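Brurholm College of Food and Hospitality
Certificate in Food Preparation, Level 2
Unit 11: Whole Fruit for Service
Handout to accompany the second practical session

Purpose of the session

This handout covers the selection, storage, cleaning and opening of the pomegranate, together with the presentation of whole fruit on a plate. It should be read before the practical and brought to it. Students who missed the February session on citrus should first complete the reading for that week, as the knife grips taught there are assumed here and will not be demonstrated again.

Background

The pomegranate is botanically a berry with a thick, leathery skin. Inside, the seeds are grouped in chambers separated by a pale, bitter membrane. Each seed is enclosed in a juicy coating, and the coated seed is properly called an aril. Menus commonly say "seeds" and this is acceptable in front of customers, but written work for this unit should use the correct term.

At the end opposite the stalk stands the crown, formed from the remains of the flower. It dries as the fruit matures and is usually brittle by the time of sale. The crown is useful to the cook as a point of reference: cuts are planned from it, and a whole fruit is positioned on the plate by it.

Selection

Colour alone is a poor guide. Ripe fruit may be deep red, pink, yellow-orange or a mixture, depending on the variety and on how much sun reached each side. Judge instead by weight and shape. A good fruit feels heavy for its size, and its sides are slightly flattened where the arils have pressed outward against the skin. Small surface scars are harmless. Soft patches, a mouldy smell at the crown, or a split through which liquid is escaping are grounds for rejection.

Fruit for this course is supplied through Valdovinos, in trays graded by size. Any fruit rejected at the bench should be placed in the return tray and entered on the delivery sheet before the end of the session.

Storage

Whole pomegranates keep for several weeks under refrigeration and for a shorter time in a cool, dry room. They should not be stored in sealed plastic, which traps moisture around the crown. Once removed, arils are kept in a covered container in the refrigerator, labelled with the date, and used within 2 days under the college's kitchen rules.

Presenting the whole fruit

Whole fruit is presented at the table before cutting, or used as part of a display. The plate should be plain, and wide enough to leave a clear margin on all sides. A single colour is preferred, so that the markings of the skin remain the point of interest. Patterned plates and doilies are not used in this unit.

Place the plate on the table first and the fruit second. Carrying a round fruit on a flat plate invites it to roll. Lower the fruit with one hand around its side, keeping the fingers clear of the crown, and do not let go until it has found a stable resting point. A pomegranate will often sit best on one of its flattened sides, with the crown turned to the left or right. A red and yellow-orange fruit shows well on pink, with the crown to the left, and a white table keeps attention on the plate. 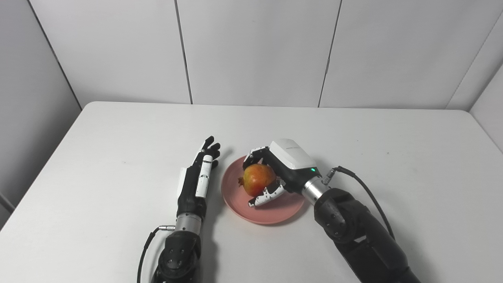

Cleaning

Rinse the fruit under cold running water and dry it fully with a clean cloth. A damp skin is slippery under the knife. Tap the crown lightly, upside down, over the sink to dislodge any dust or dried flower parts. Washing takes place even where the skin will be discarded, as the blade carries surface dirt inwards.

Opening

1. Cut a shallow circle around the crown and lift it away as a lid.
2. Identify the pale lines of membrane that run outward from the centre.
3. Score the skin along these lines from top to base, taking care to cut the skin only.
4. Pull the sections apart gently with both thumbs.
5. Hold each section over a bowl of cold water and release the arils with the fingertips.
6. Skim off the membrane, which floats, and drain the arils in a sieve.

Each student should obtain 200 g of clean arils for weighing. Where one fruit does not yield this amount, a second may be opened. Record both the whole weight and the finished weight on the yield sheet.

Staining

The juice marks cloth and unsealed boards. Aprons must be worn throughout, and the Plisalico boards allocated to fruit work are to be rinsed immediately after use. Cold water is applied to splashes on clothing before any soap.

Assessment

The practical is marked on cleanliness of the work area, intactness of the arils, accuracy of the yield sheet and plate presentation. A short written answer on selection will also be set. The completed yield sheet is to be handed in at the Vuslow teaching kitchen by 2026-04-14.

Preparation for the next session

Read the section on stone fruit in the course folder. Bring a small paring knife, freshly sharpened, and a clean cloth.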